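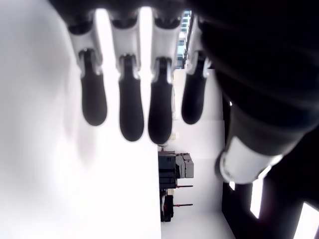
About Cleline
We pack small table kits. A plate, a charger, the little things a desk or lunch spot needs. Started in August, one white table, one shelf.

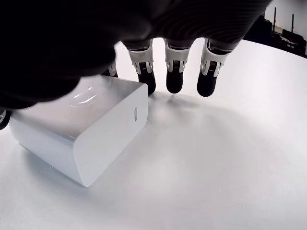
Chargers get checked before they go in a box, ports too. 1,000 kits the first year, 3,000 now. Same table, mostly.
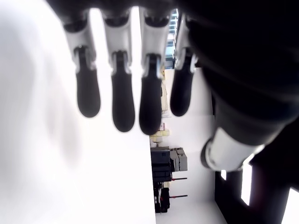
Plates come from Vuorinen, cartons from Morow. Both good to us, both recieve a kit every year. 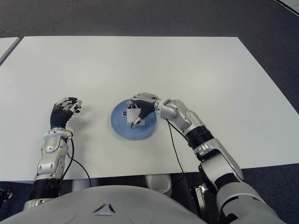
Visit
Wendthorpe office, 9 til 4. Ring first pls. Orders over 100 kits, email.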